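3.2 Workcell and task

The Vavo course gave each team one bench, two arms and a semester. Our task was tidying: clear a tabletop of pens and other writing things, using both arms where one would do. Teams logged 2,873 attempts, of which 846 were kept for training. Most of the others ended in a slow, dignified pinch of the tabletop.

The walls carry white wavy lines on black, a choice that won a class vote and has been regretted by every student who had to look at it past dinner (Figure 2).

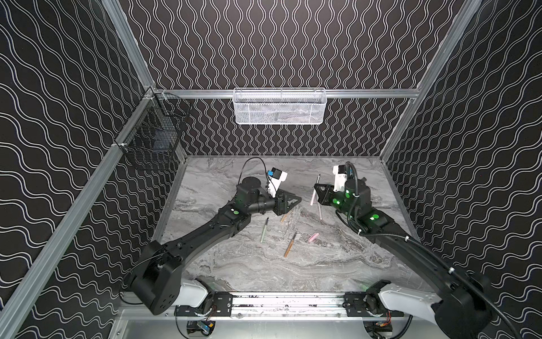 Figure 2. Two-arm cell with drawing and writing items between the grippers.

Jamie Dobson, commenting on the draft, objected that tidying was too kind a word for it, and that a task with no fixed end state ought to be scored on how many items were still on the table when time ran out. We took the point and rescored all 846 runs in June. The ranking of teams changed very little. The Helevano team, which had been first, stayed first and became harder to talk to.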